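Ticket 478: entryphone at Starkar House, street door won't release
Opened 12/12/25
Status: open, waiting on part

What's happening

Hello again, me from the second floor. The entryphone on the street side has packed up, and this time it's properly dead from the panel end. You press a flat number, the bell rings upstairs (lovely and loud, I might add), you can hear the person at the door, and then you press the key button and nothing. No buzz, no click. I've been trotting down two flights all week in my slippers.

The side entrance on the lane is fine. Same fobs, same handsets, opens first go. So it's only the big front door, the one with the bronze grille and the carved surround that people stop to photograph.

What I've tried so far

Turned the Gikadon box in the meter cupboard off, counted to thirty, turned it on again. Green light comes back, door still won't release.

Tried it from my own handset and from the one in the lobby. No difference, so I don't think it's my flat.

Held the door hard shut while somebody upstairs pressed the button, in case the latch was binding. It did that in September when the old oak swelled up. Nothing this time, and the door swings freely once you use a key.
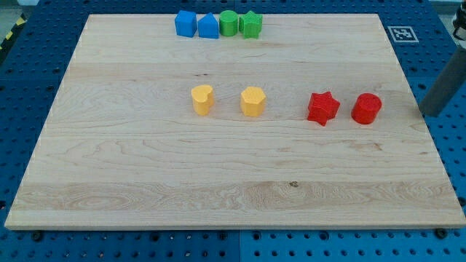

Update 1

Your engineer from Tsakiris came this morning, thank you! He took the cover off the strike plate and got no voltage there at all when the button was pressed, but plenty at the cupboard end. So the fault is somewhere in the cable between the two, which runs behind the marble in the lobby. You can imagine my face. That marble is original and I would very much like it left on the wall.

He reckons there's an old speaking-tube channel beside the letterboxes that a new cable could go down, and I got quite excited about that, because I'd always wondered where the tubes went after the brass mouthpieces.

Update 2

Quote received: 400 for a new cable down the tube channel, or nearly 4000 if the marble has to come off and go back. I've said yes to the first one (obviously!). The replacement strike is on order from Atemgate, and he wants to fit it on the same visit.

Until then the front door is on keys only and I've taped a note by the panel sending parcels to the lane side. Could you please leave this ticket open until the cable's in? The last one got closed while I was still going up and down the stairs.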